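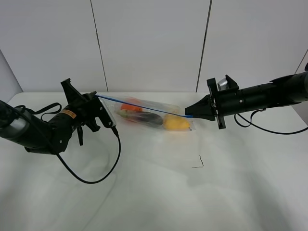

Opinion > Household > Shopping and Storage

I have washed the same sandwich bag so many times that the zipper has gone soft, and I'm still not throwing it out. My mother did this. My grandmother did it too, and hung them over the faucet on wooden spoons. So when my town started talking about banning the thin produce bags at the grocery store, I figured I'd be first in line to cheer, and I was surprised to find myself grumbling.

Let me explain the grumble. The Calley market on my side of town stopped giving out produce bags in May and put up a rack of cotton ones for sale. They're pretty! I bought two. I also came home with wet cilantro all over my bread, and the lettuce was limp by the next night (cotton drinks up water, who knew). The old bag cost me zero and got used again for onion skins, lunch, muddy kid shoes, you name it.
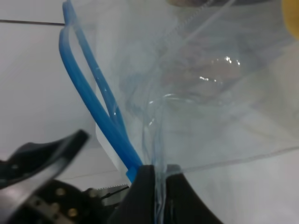
Clear plastic film, creased and catching the light.

I kept track for a while, which tells you what kind of person I am. I got 17 uses out of one zip bag before it sprang a leak. My neighbor swears by the boxes from Orellana with the snap lids, and they are great, but a full set eats an entire shelf and I live in 796 square feet. A bag folds down to nothing and goes in a drawer with its friends.
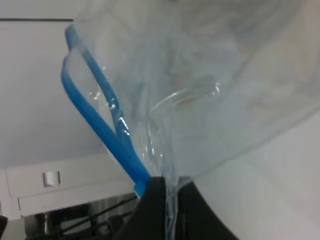 And then there's the drawer itself, which I will defend to anyone. People make fun of it, the big wad of saved bags that pops up when you pull the handle, but I think it's the most sensible thing in my kitchen. Over in Ilthorpe the store takes clean bags back in a bin by the door, and I've seen folks show up with armloads. They already had the habit. All the store did was give them somewhere to go with it.

That's what I'd like to see at our place. Charge me a dime for a new bag, fine. Put out a bin. Sell a thicker one that holds up to dish soap, and print "wash me" on it in big letters. I'd buy it! What bugs me is being handed a cotton sack and told the job is done, when half of those sacks are going to live in the trunk of somebody's car until the car gets sold.
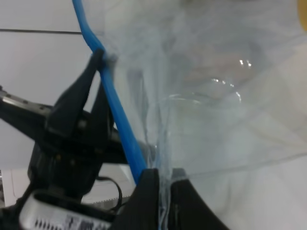 A clear bag with a bright blue strip along one side.

I do know the other side of this. Plenty of bags never get a second use, and I've picked enough of them out of the creek behind Rurnitz Park to be mad about it. If the ban passes I'll live with it and I won't write an angry letter. I'm just going to keep washing the ones I've got, and if you come over for dinner, please don't move the wooden spoons.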